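3.2 Handling of the samples before analysis

The samples in this study came from two collection sites, Wolach and Talia, and were analysed in the laboratory at Urrutia. In total 899 tubes were registered at arrival. Both sites used the same written instruction, but the distance to Urrutia is different, and for this reason the time between the collection and the centrifugation was not equal. We consider this time as the main variable of the present section.

At Wolach the blood was taken in the morning, normally before 9 a.m., and the tubes were kept upright in a rack at room temperature until the courier arrived. At Talia the collection began later and the tubes waited in a closed transport box. The person who took the blood wrote the time on the label by hand, and the same time was entered in the register. When the two times did not agree, we used the one on the label.

Tubes were accepted if the label was readable, if the cap was closed and if the volume reached the line on the wall of the tube. Tubes which did not meet these conditions were recorded and put aside, and they do not appear in the tables. Of the accepted tubes, 489 were from Wolach. We did not replace the missing tubes by a second collection, as the participants had agreed to only one visit.

Figure 2 shows tubes with red and brownish-red contents on a light beige tabletop.
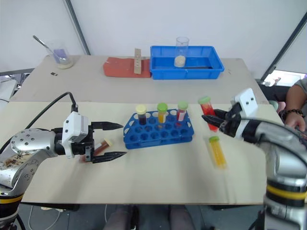 Why is the waiting time before centrifugation important for the potassium result?
While the blood stands, potassium moves slowly out of the red cells into the surrounding liquid, and the measured value can become higher than the real value in the patient. The effect depends on the temperature and is often stronger in the cold, so a long journey in a cooled box can be worse than a short wait in a warm room.

After acceptance, the tubes were centrifuged at 2000 g and the upper layer was transferred to a clean tube with a new label. The limit for the waiting time was fixed at 60 minutes in the first version of the protocol. This limit was easy to respect at Wolach, but at Talia it was often passed when the road was closed or the courier had another delivery on the way. We decided to keep the late tubes in the data set and to mark them, instead of removing them — a removal would have left mostly the participants who live near the main road, and these are not the same population.

The colour of the separated liquid was judged by eye against a printed scale with five steps. Two members of the staff did this independently, without seeing the waiting time. If their judgements were different by one step, the higher step was kept. If the difference was larger, a third person looked at the tube and her judgement was final. We know that this method is less exact than an optical measurement, but the analyser at Urrutia did not offer a haemolysis index during the first part of the study, and we wanted to use one method for all tubes.

The results were entered in the Vanine database on the same afternoon. Each entry contained the site, the waiting time, the colour step and the potassium value. Corrections were possible only with a written remark, and the old value stayed visible beside the new one. In April the clock of one computer was found to be wrong by several minutes — the entries made on it were corrected from the paper register before the analysis was started.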